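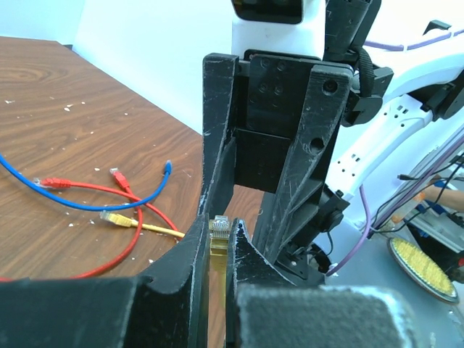

Yellow Ethernet plug, with more network cables on the table.

Zabala Office Cabling Notes

README

A set of plain text notes on wiring small offices, collected by Gervasio Gallardo and Dumisani Lekota. There are 473 entries from 56 offices, mostly in Testberg and Gellier. Each entry covers one cable run.

Fields

room: name used on the floor plan
length_ft: measured along the wall, slack included
jacket: color as written on the work sheet
ends: wiring order, A or B
notes: free text, often blank

Known problems

Lengths from the five Jadano offices were first written in meters and converted later, so expect odd decimals. Room names are not consistent between floors. "Gray" and "grey" both appear. Entries added before January have no value for ends.

Use

Free to copy and change. Please keep both names in the file. Send corrections as a plain list with the entry number first.

5 comments | 56 shares

Contact | Copyright Zabala Office Cabling Notes | Back to top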